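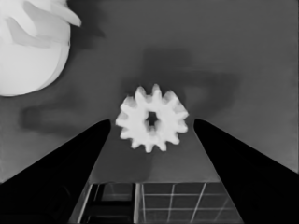 Open Day at the Humero Lab: Frequently Asked Questions

Last updated in June. Questions about this page go to Fathima Samarakoon at the front desk.

What is being demonstrated?

A simulated gear-picking task. A two-finger gripper picks small white parts off a flat work surface, one at a time, under the control of a learned policy. The simulation runs live on a workstation in Room 2 and the view from the wrist camera is shown on the large display. Visitors can watch as many attempts as they like.

Is there a physical robot on site?

Yes, in the next room, but it does not run during the open day. The arm is powered down and may be viewed from behind the rail. All motion shown to the public is in simulation.

Why simulation only?

The physical cell is rated for trained operators, and its light curtain cannot be set up for a moving crowd. The simulator has no such limit. It also lets us reset the parts in under a second, so visitors see more attempts per session.

Who wrote the simulator?

The physics and rendering layer is called Druteo and was written in house. The task definitions, including part shapes and starting positions, are kept in a separate package called Tutau. Anwara Sarkar maintains both and will be in Room 2 for most of the day.

Why is the picture in black and white?

The policy takes a single-channel image as input. We show visitors the same image the policy receives. A color view could be rendered, but it would not be what the controller is working from.

Where is the camera?

On the wrist, looking out past the fingers. The two black shapes that come in from the lower corners are the fingers. They stay in view at all times, which gives the policy a fixed reference for where the grasp will close.

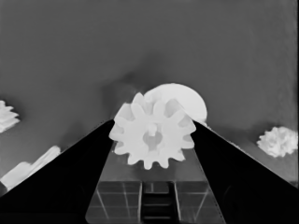
Wrist camera view in simulation, with a white spur gear between the fingertips and other white parts on the surface.

Why are the parts white and the fingers black?

Contrast. White parts on a mid-gray surface are easy to separate from the background, and black fingers are easy to separate from both. Later versions of the task use darker parts. Those are not part of the open day because the success rate is still too low to be worth watching.

Why are there shadows? Would it not be easier without them?

It would be easier, and the result would be less useful. Soft shadows change the apparent outline of a part, and a policy trained without them tends to fail when they appear. Light position and intensity are varied between attempts. In some attempts the shadow of a part is harder to deal with than the part itself.

How does the gripper choose which part to pick?

The target is set at the start of each attempt by part type. If there is more than one part of that type, the policy is free to take either. It does not plan an order for the full set.

What happens when parts overlap?

The policy was trained on both separated and overlapping parts. With overlapping parts it usually goes for the one on top. It does not have a push or sort motion, so if no grasp is open it will hover until the attempt times out.

What counts as a successful pick?

The part must be lifted clear of the surface and stay between the fingers until the end of the hold period. A part that slips out during the hold is scored as a failure, even if it was lifted first. The score is computed from the simulator state and does not depend on the camera image.

How well does it work?

In the last full test before the open day, 629 of 700 attempts were successful. Most of the failures were grasps on the edge of a tooth, where the gear rotates out as the fingers close. The test used the same lighting ranges as the demonstration, so visitors should expect similar results - including failures.

Can I control the gripper myself?

Yes. A second workstation has a hand controller connected to the same task. Each visitor gets one turn of five attempts. Manual attempts are not recorded and are not used for training.

Is manual control harder than it looks?

For most people, yes. Depth is hard to judge from one camera, and the usual mistake is to close the fingers while they are still above the part. Watch the shadow under the fingers as you descend.

Will this run on the physical arm?

That is the plan. The finger shape in the simulator follows the gripper made for us by Siriwardena, a local machine shop, and the dimensions match to within shop tolerance. Friction is the main open problem. Simulated contact between finger and tooth holds better than the real contact does, and we have not closed that gap yet.

Are the part files available?

Meshes for the gears are on a handout card in Room 2. We printed 300 cards. The policy weights are not being released.

Do I need to register?

Registration is free and required. Each session is limited by the size of the room, and the full day has places for some 200 visitors. Names are checked at the front desk.

Is it suitable for children?

Children may attend with an adult. The hand controller is sized for adults, and smaller hands may find the trigger stiff.

May I take pictures?

In Room 2, yes, including of the display. In the room with the physical arm, no.

I have a technical question that is not answered on this page.

Ask Anwara Sarkar in person, or leave it in writing at the front desk. Written questions are answered by email after the open day.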